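Textiles and Pattern, handout 6
Notes by Kanchan Tripathi

Okay, checks and plaids! I know I rushed the end of last class, so this picks up at the difference between the two. A check is any grid of squares. A plaid (the way I use the word, anyway) has stripes of different widths crossing each other, so you get new colors where they overlap. In a simple twill those overlaps show up as fine diagonal lines, and that's the bit I want you to look for in your swatches. 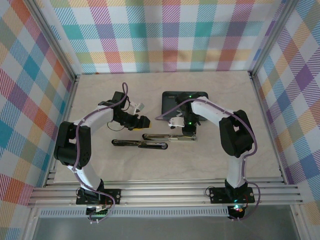 Large checks in many colors, with the same check turned diagonally on the side panels.

Turn a check 45 degrees and it reads as diamonds. Tailors call this cutting on the bias, and the cloth gets stretchier too, so pin it before you cut. I ruined a whole skirt in September by skipping that. Kuldeep Rana still has the scraps in his drawer if you want to see how bad it got.
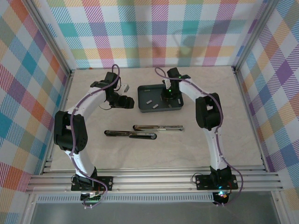 Plaid-patterned walls around a beige surface.

Repeat size next. Measure from the start of one color band to the start of the same band again, both across and down. They often don't match! The Felham sample book is in the cupboard, so please try two pages from it and write your numbers in the margin.
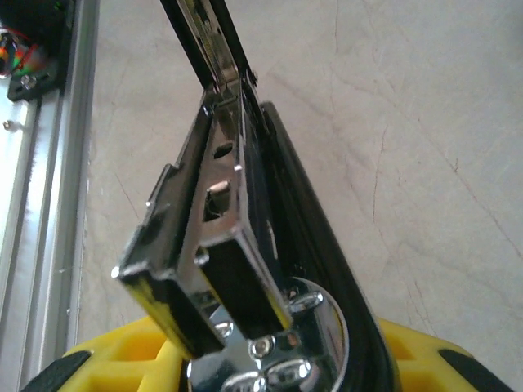 Do I have to match the pattern at every seam?
Match it at the center front and the side seams. Let the armholes go, they never line up all the way around.

Swatch sheets go to Tarun Dixit by October 23, 2025.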